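Stage Manager and Assistant Stage Manager, Mirnora Players

Mirnora Players needs a stage manager and an assistant stage manager for our spring production at the Cesine, the 81-seat theater over the old feed store on Kestton Street. Rehearsals start in February. The show is a three-act family comedy with nine actors, one set, and four doors, all of which have to slam on cue and at least one of which sticks.

The stage manager runs the rehearsal room, keeps the prompt book, calls the show, and tells the director when it is time to go home. The last part takes nerve. You'll also write the nightly rehearsal report. We like these short. Our record is four pages, two of them on the subject of a teapot.

The assistant handles props, looks after the stage left door, and is on book from the day the cast swears it no longer needs anyone on book.

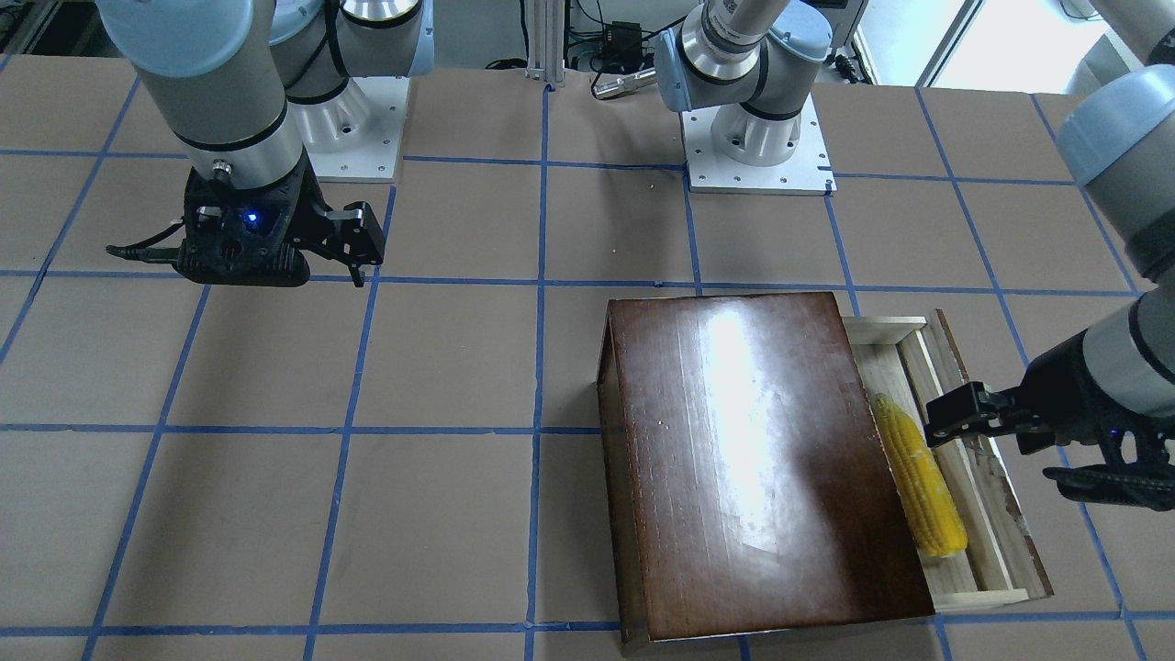 Rehearsals run from 6:30 to 9:30 p.m., three evenings a week, going up to five for the last two weeks before we open. There are 12 performances. You'll need to be free for all of them, and if your cousin is getting married during the run we'd like to hear it now. Parking is behind the building. The stairs are steep and there is no elevator to the booth, though the stage and dressing rooms can be reached by the freight lift.

Pay is a flat $900 for the stage manager and $55 per performance for the assistant, plus a stipend for rehearsals that we would describe as gas money if you live close by. Both positions get two tickets to opening night and all the cold pizza that tech week produces.

You should have called at least one full production, school shows included. For the assistant job, no experience is needed beyond being on time and able to stand quietly in the dark. Carpentry is welcome. So is owning a truck. Actors hoping to get in by the side door should know that auditions are separate and that we do check.

To apply, send a one-page resume and the name of one director who would work with you again to the Sobczak Rehearsal Rooms, 41 Kestton Street, or drop it in the box office mail slot. Push hard, the flap is stiff. Interviews will be held in January, in the lobby, where the heat works.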